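Speaker notes: Type on pictures, and when to leave it off
Slot: 60 minutes including questions. Slides are numbered in the bottom right corner.

## Slides 1–3: Scope

Say what is covered: captions, overlaid text, alt text, and the file itself. Video is out of scope. Anyone who wants video should take the handout and look at the links on the back.

The working material is the Nuvia site. At the time of the audit it had 931 published pages. Of those, 184 carried a picture with words set into it. Do not read the whole table aloud. Point to the bottom row and move on.

Define "overlaid" before slide 3. For this talk it means text that sits on top of the picture area, whether it is saved into the file or placed there by the stylesheet. The two cases behave differently and the rest of the talk depends on keeping them apart.

## Slides 4–7: Text saved into the file

Points to make:

- It scales with the picture. A headline that reads well at full width on a desktop is too small on a phone.
- It can't be selected, searched or translated.
- A spelling fix means finding the source file. On Nuvia, many source files had been lost when the Brevberg office changed its shared drive.
- Compression leaves a halo around thin letters. Show the zoomed crop on slide 6 and leave it up long enough for the back row.

Expected question: is it ever acceptable? Yes, for a logo or a chart label, provided the same words appear in the page text or the alt text.

## Slides 8–11: Text placed by the stylesheet

Start with contrast. The ratio is measured between the letter color and the pixels directly behind it, so a busy picture has no single value. Test the worst spot under the text. Averages hide the failure.

Three fixes, in the order we try them: move the text to a plain part of the picture, add a dark gradient under it, or put it in a solid box. The Margaritis template uses the solid box by default. It is the least attractive of the three and gives the fewest support tickets.

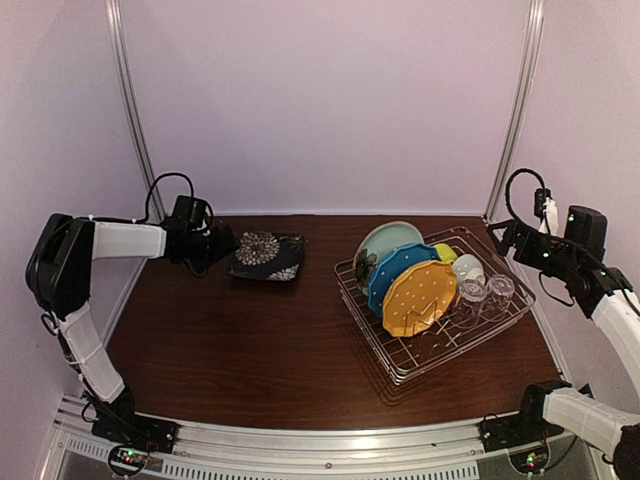

*Page last changed: 3 April 2022*

Next, line length. Keep an overlaid headline to 4 lines at the narrowest screen. If it runs longer, the text belongs under the picture. Demonstrate by dragging the browser window in; the test page is already open in the second tab.

Mention focal point settings. When a picture is cropped for a narrow screen, the subject can slide under the text. Grumeo lets an editor set the point by clicking on the thumbnail. The setting is stored per picture, not per page, so changing it in one place changes it everywhere. Say this twice. It accounts for most of the complaints we get from editors.

## Slides 12–15: Captions and alt text

Caption: visible to everybody, adds something the reader would not get by looking. Alt text: stands in for the picture when it can't be seen. Copying one into the other makes a screen reader say the same sentence twice.

Run the exercise on slide 13. Give the room two minutes to write alt text for the picture shown, then show the next slide with three sample answers. The long one is fine for an archive and too much for a news item. Leave time for argument.

Decorative pictures get an empty alt attribute. Empty and missing are different. With a missing attribute, some screen readers fall back to the file name.

## Slides 16–18: File size and format

Skip to slide 18 if the exercise ran over.

Export at twice the largest display width and no more. Use a lossy format for photographs and a vector format for line art. For screenshots, try both lossless and lossy, then compare the letters at normal zoom.

Let the server make the smaller sizes. Editors on the Margaritis template upload one file and should not be asked for three.

## Slide 19: Results so far

The overlaid headlines on the Nuvia landing pages have been moved into the stylesheet. The event pages are scheduled for May. The archive pages will stay as they are, with alt text added where it was missing.

## Before starting

- Turn off notifications on the presenting laptop.
- Set the browser zoom back to 100 percent after the line length demo.
- Slide 6 looks washed out on older projectors. Use the high contrast copy in the backup deck.
- Handouts go out after the exercise, as the sample answers are printed on them.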